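Search products Go Search by name or item no. All categories

Kekeo Woven Sacks, White, Printed
Item no. 102
Sold by Veloso Packing Supply

Plain white woven plastic sacks for dry goods, offcuts, garden stuff, rags, packing waste. Red print on the outside. Light, fold down small, take a fair bit of abuse. Sold in bundles, tied, not boxed.

What you get

Bundle of sacks, open top, sewn bottom. Ties are seperate, see Dramby ties further down the list. No liner. If you need a liner (flour, fine powder, anything that sifts out thru the weave) order the Grendska liner with it, same size, drops right in. Pull the liner up over the rim before you fill or it slides down and you'll be fishing for it.

Sizes

Small, medium, large. Large is the one most people want. Small is fine for seed and hardware. Medium out of stock till May, sorry, supplier is behind.

The print

Red, one side. Varies by batch. Sometimes a round mark, sometimes lines of text, sometimes faint. Can't pick your print. If you need blanks ask for Veloso plain, costs a little more and ships slower.

Storing them

Keep out of direct sun if you're storing long term. Woven plastic goes brittle, starts shedding little white flakes, then the edges fray and you can't lift with it. A few days by a window won't hurt. A whole summer will. Dark shelf, flat, nothing sharp on top.

Folding: shake out, lay flat, press the air out from the bottom up, fold in 3, then in half. Or just bunch them, plenty of shops do. They crease but the creases drop out when the sack is full.

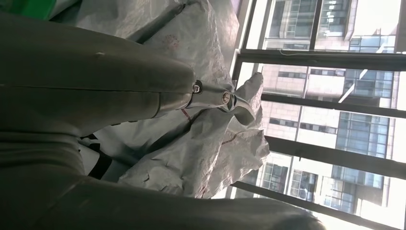
Cut edges will fray. Hot knife is best, scissors ok if you fold the edge over twice and stitch. Don't tape it, tape lets go on woven stuff. Small holes you can ignore for leaves or rags, not for grain.

Reuse: yes, if clean. Turn inside out, shake, rinse, hang open end down. Dry all the way thru before folding or they smell.

Not for: food without a liner, hot ash, wet concrete, anything with glass sticking out.

Ordering

Minimum 5 bundles for trade price. Under that it's regular price, no exceptions, please dont ask the drivers. Pickup at the side door, ring first. Returns only if the bundle is still tied.

Questions on sizes or liners: Duarte Quintela, sales desk. Trade accounts and anything about a late order: Abenezer Belay. Put the item no. in the subject line, gets answered faster.

Price list updated 25 Feb 2021. Old list no longer valid.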